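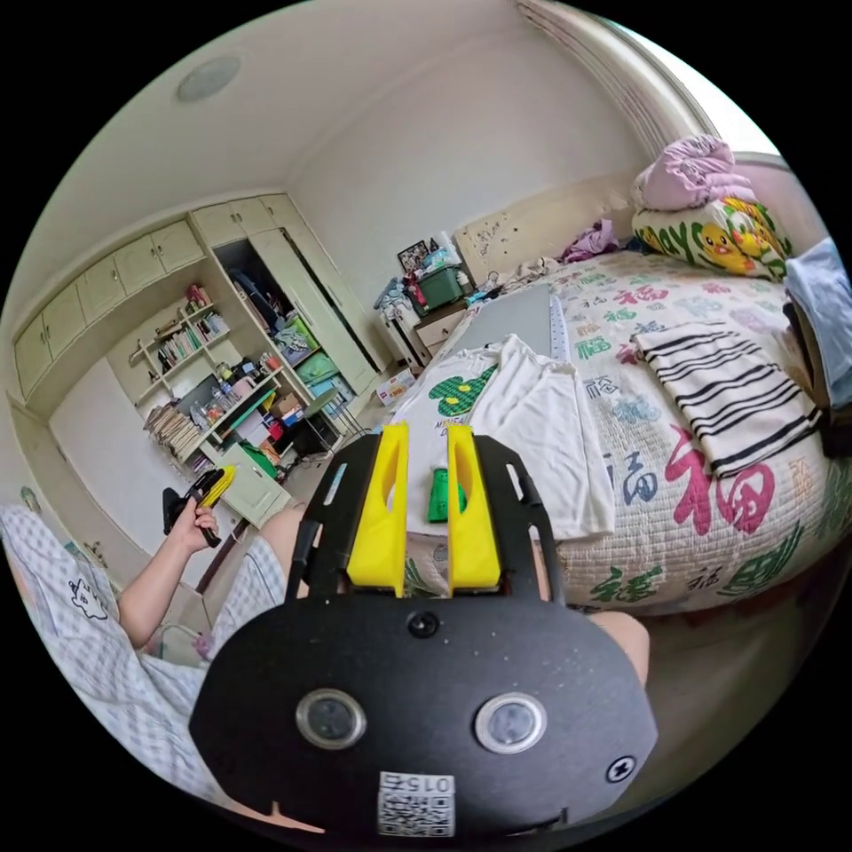
Folding Board FAQ: Questions We Get About T-Shirts and Flat Folding

Last updated January 6, 2023

Do I need a board to fold T-shirts?

No. A table works, and so does a clean floor. A board helps most when you fold on a bed, where the mattress sinks under your hands and the quilt pulls at the cotton. With something stiff underneath, the shirt stays where you put it and the creases come out straight.

What size board should I buy?

For adult T-shirts, get one at least as wide as the shirt from side seam to side seam. The sleeves can hang over. Our Graretti flat board fits most adult sizes up to large. For extra large and up we suggest the Clandetti long board, which also handles sweatshirts and bath towels.

Can I use cardboard?

Yes, for a while. The side of a shipping box will do if it has no crease down the middle. Tape the edges so they don't shed on dark clothes. Cardboard goes soft if you put damp laundry on it, so save it for things that are fully dry.

Should the shirt go face up or face down?

It depends on how you want the stack to look. Face down, the print ends up on the outside of the finished fold, and you can tell your shirts apart in the drawer. Face up, the print gets folded inside and is protected from rubbing. Most people who write to us prefer face down for everyday shirts.

If you are new to folding, lay the shirt face up first, smooth it, and check that the side seams run straight. Then turn it over and start.

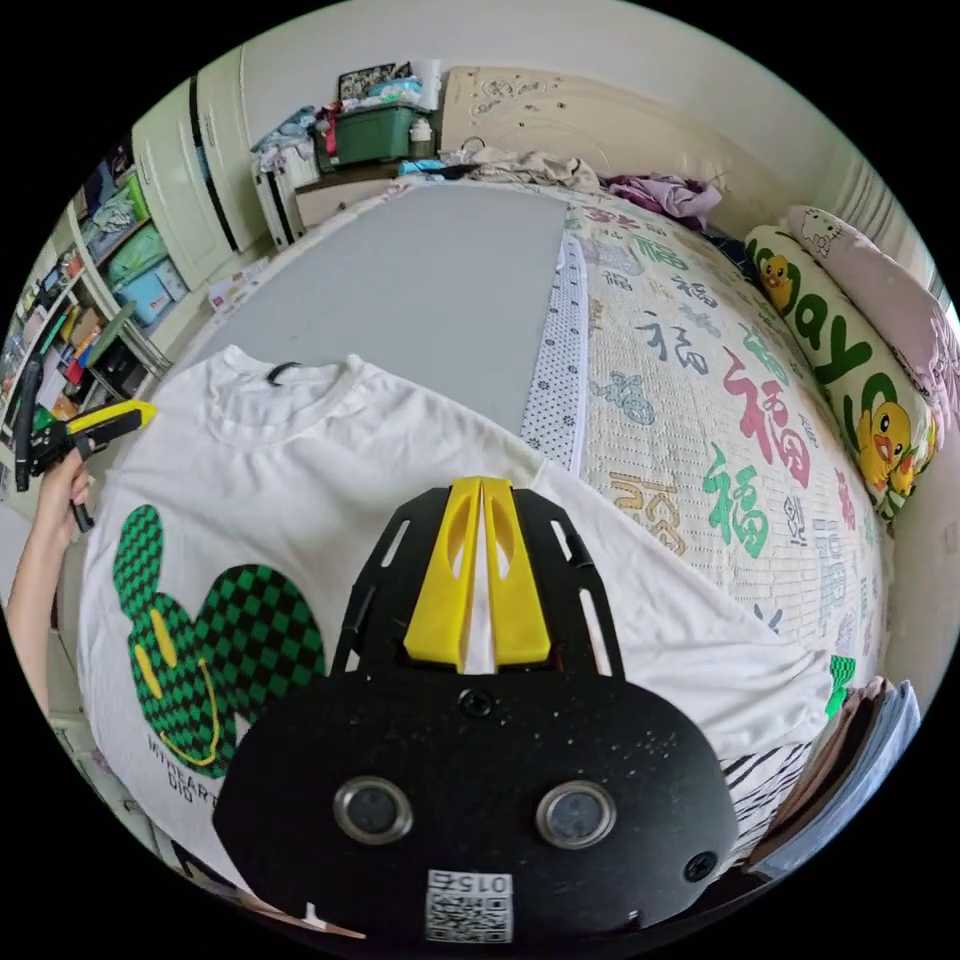

What are the basic steps?

Lay the shirt flat with the neck pointing away from you. Smooth it from the middle out to the sides. Fold one side in toward the center, then fold that sleeve back so it lies along the edge. Do the same on the other side. You should now have a long rectangle. Bring the hem up to just below the collar and fold once more. Turn it over and press it lightly with your palm.

Why does the collar come out crooked?

Usually the two side folds are different widths. Use the collar as your guide. Each side fold should start the same distance from the neck opening. If your shirt has a tag or loop inside the neck, line it up with the middle of the board before you begin.

Do printed shirts need special care?

A little. Thick rubbery prints can stick to each other when they are folded face to face and left in a warm drawer. Let the shirt cool completely after drying. If the print still feels tacky, put a sheet of plain tissue over it. Avoid a sharp crease through the center of a large graphic.

What about prints that are off to one side?

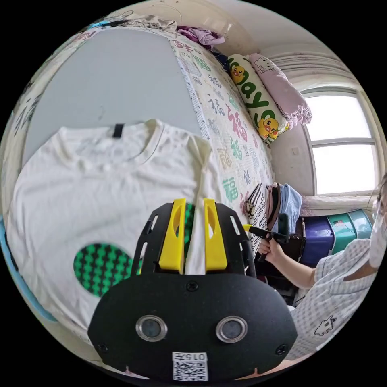
Prints near the hem or the side seam are the ones most likely to end up under a crease. Look at where the graphic sits before you decide how wide to make the side folds. On a white tee with a round green-and-black patch on its lower left, as on the shirt here, a narrow first fold may leave the patch flat, while a wide one can run right through it. Move the fold over by a finger's width and try again if you need to. A matching narrow fold on the other side keeps the rectangle even.

Can I fold children's shirts on the same board?

Yes. Put the shirt near one end. Very small sizes only need to be folded in half lengthwise and then in half again. The Dijkstra junior board is made for these, but it isn't a must if you already own a full-size one.

How should I store folded shirts?

Stand them on edge in a drawer or a plastic storage box, with the last fold facing up. Fill the row so the shirts hold each other upright, but leave enough room to slide one out. For shirts you put away until May, use a box with a lid and make sure everything is clean and dry first.

How do I clean the board?

Wipe it with a damp cloth and let it air dry. Don't iron on it. The Lustelia coated board can take mild dish soap. Store any board upright or flat under the bed, away from a radiator, so it doesn't warp.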